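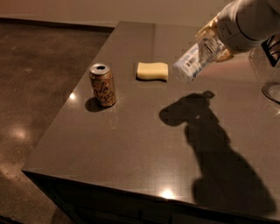
A robot arm holds a water bottle by the neck over the test counter at Cedwood, with a sponge and a drink can also on the surface.

Cedwood opens counter-clearing data collection to outside operators

Cedwood will begin taking remote operators from outside the company in July for its counter-clearing project, which trains a robot arm on kitchen tasks by recording people as they steer it. Until now all of the recordings have been made by staff in the same building as the robot.

The project has collected roughly 3000 demonstrations. Each one is a single run of a task, such as picking up a bottle and setting it down in a marked area, driven from start to finish by a person. The system logs joint positions, gripper opening and camera video at the same time. A policy is then trained to produce the same motions from the video and the current arm position.

Two methods are in use. In the first, the operator stands beside the robot and moves the arm by hand with the motors set to low resistance. In the second, the operator sits at a separate station and moves a smaller leader arm, which the robot copies. The station was built by Kerkar. Cedwood said hand guidance will continue for short tasks that need close contact, including wiping, but that most new recordings will be made by remote control.

"With hand guidance the person's arm ends up in the video, and we have to mask it or throw the clip out," said Aidan Ní Chonaill, who runs data collection for the project. "With the leader arm the video is clean. What you lose is feel. People squeeze a plastic bottle harder than they would in person."

To address that, the remote station now shows gripper force as a bar next to the camera view, and the log marks any run in which the force passes a set limit. Marked runs are kept but are left out of training by default.

Outside operators will connect through software from Skotel. They will complete 24 practice runs before their recordings are accepted. Sessions are limited to 2 hours, and a staff member will remain within reach of the stop button at the robot whenever the arm is powered.

The task list for the first outside group has 4 entries: upright a fallen bottle, move a can without tipping it, place a sponge at the sink edge, and clear all items to one side. Object positions will be changed between runs. Lighting will be varied as well, as earlier policies lost accuracy when glare on the polished counter moved.

Ó Gríofa, which supplies the gripper fingers, will receive wear data from the sessions. Cedwood has not said whether the recordings will be released. Operator applications close on a Wednesday at the end of the month.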